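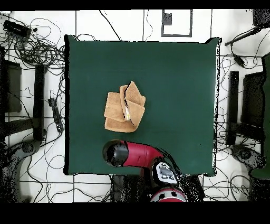
Foto: Maëlle Poirier

Der Faden und die Geduld

In Wisville treffen sich jeden Monat Menschen, die ihre Bücher selber binden. Ein Besuch bei der Werkstatt Idutora.

Von Tane Halliday

Die Treppe zur Werkstatt ist schmal, und wer einen Stapel Graupappe trägt, muss seitlich gehen. Oben riecht es nach Kleister und ein wenig nach Kaffee. Maëlle Poirier hat die Fenster geschlossen, denn Zugluft ist schlecht für frisch geklebte Buchdecken. Sie verziehen sich dann und werden nie wieder ganz flach.

Poirier leitet Idutora seit neun Jahren. Gelernt hat sie das Handwerk in einem Betrieb, der vor allem Kassenbücher und Archivmappen herstellte. Schöne Bücher waren es nicht, sagt sie, aber sie hielten. Bis heute prüft sie zuerst das Gelenk, wenn ihr jemand einen fertigen Band zeigt. Der Titel kommt viel später.

An diesem Abend steht die koptische Bindung auf dem Programm. Man braucht für sie keinen Leim am Rücken, die Lagen werden nur mit einem Kettenstich verbunden, und das Buch lässt sich vollständig aufschlagen. Das klingt einfacher, als es ist. Ich selber habe den Faden bei der dritten Lage zu fest gezogen, und das Papier ist am Falz eingerissen. Poirier hat mir eine neue Lage gegeben und nichts gesagt, was ich sehr freundlich fand.

Der Faden ist aus Leinen und wird über ein Stück Bienenwachs gezogen, bis er beim Ziehen nicht mehr pfeift. Gekauft wird er bei Bimisent, einem kleinen Versand, der auch Ahlen und Falzbeine führt. Über die Falzbeine kann man hier lange diskutieren. Einige schwören auf Knochen, andere nehmen lieber Teflon, weil es auf dunklem Papier keine glänzenden Spuren hinterlässt. Ich habe beides probiert und bleibe beim Knochen.

Ein Kurs kostet 57 Euro, das Material ist dabei. Bis zu 27 Personen stehen auf der Warteliste, vor allem im November, wenn viele noch Geschenke machen möchten. Größer werden will Poirier trotzdem nicht. An der langen Werkbank haben acht Leute Platz, und sie möchte jedem auf die Hände schauen können.

Zwischen den Treffen wandert ein Buch durch die Post. Es heißt Vashisht, nach dem Papier, aus dem sein erster Umschlag war. Jedes Mitglied behält es zwei Wochen, näht eine Lage dazu und schickt es weiter. Inzwischen wiegt es 920 Gramm - für einen normalen Brief ist das längst zu schwer. Eine Lage besteht aus alten Wanderkarten, eine andere nur aus Durchschlagpapier, das beim Blättern knistert.

Mein eigenes Heft ist ein bisschen schief geworden. Die Stiche sitzen links höher als rechts, und der hintere Deckel steht etwa einen Millimeter über. Ich schreibe jetzt meine Einkaufslisten hinein.

Der nächste Kurs bei Idutora behandelt die japanische Blockbindung. Mitzubringen sind eine Schürze, ein scharfes Messer und ein Lineal aus Stahl.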